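Compte rendu - point démonstrations, projet Karnden
Janvier, début à 14 h
Présents : Gayan Uddin, Tania Gunawardena, l'équipe téléopération

1. Avancement
Tania annonce 248 démonstrations enregistrées, dont une centaine environ faites à distance et le reste en guidant le bras à la main. Très bonne nouvelle : le guidage manuel est bien plus fluide depuis le réglage de la compensation de gravité, tout le monde a envie d'y passer !

2. Relecture
Gayan a revu 26 épisodes. Il en écarte 5, où l'opérateur marque une longue hésitation avant la saisie. À refaire avant l'envoi à Pramach.

3. Latence
Le retour vidéo reste un peu lent sur le poste Farnura. Gayan teste une autre liaison d'ici la prochaine réunion.

4. Tâche « pot à crayons »
Tania propose de varier davantage les positions de départ, et l'idée plaît beaucoup. La discussion porte surtout sur l'inclinaison du pot : avec le pot en maille penché, un marqueur en travers de l'ouverture et l'autre encore posé sur la table, il y a déjà de quoi montrer de belles reprises - exactement ce qui manque au jeu actuel. Décision : garder ces cas et les étiqueter à part. Tania rédige la consigne pour les opérateurs, Gayan ajoute le champ dans l'outil d'annotation.

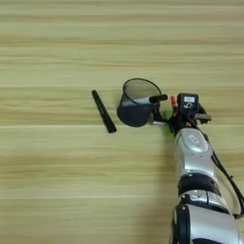
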